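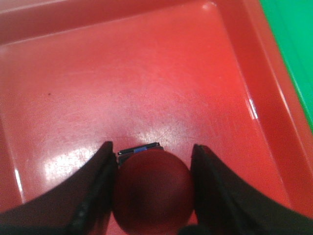 My grandmother taught me to roll dumplings by putting her hands over mine, and for most of that winter at the Borkby workshop I thought of her every time I sat down at the controls. She never explained a thing, she just moved and I moved along with her, and one day her hands weren't there and the dumplings came out all right anyway.

The arm at Borkby was called Ko, which was painted on its base in letters a child might have made. My job was to show it how to pick up a ball from a red tray and put it down again, and I did this from a stool in the next room, with a handle in my fist and a little screen in front of me where I could see just what Ko saw – its own two black fingers, the ball, and a great deal of red. They wanted 1000 good tries by the end of the month. By the afternoon I'm telling about I had made 74, and I was very pleased with perhaps seven of them.

The trouble was that I hurried. I would come down over the ball with the fingers open, feel certain of myself, and squeeze, and away it would go, off to the far wall of the tray like a pea on a plate. My supervisor, a patient woman who had come over from the Grillden office in September and still wore her coat indoors, pulled up the other stool and watched me lose it twice.

"You're grabbing," she said. "Would you grab it if it were an egg?"

I said I supposed I wouldn't.

"Well, Ko only knows the hands it's been shown. Go again, and take as long as you like."

So I went again. I brought the fingers down one on each side of that dark red ball, slower than I thought anybody could stand, and when the left one met it I stopped and waited, the way my grandmother used to wait when the dough was being stubborn, and then I let the other side come in. I believe I held my breath (I know she did, because I heard her let it go when the ball came up off the tray).

"Keep that one," she said, and went off to find us some coffee.

I kept it, and set the ball down, and did it over again until the windows got dark. Somewhere in there I noticed I'd started humming, one of the old kitchen songs, and I wondered whether any of it would get through the handle and down the wire to Ko.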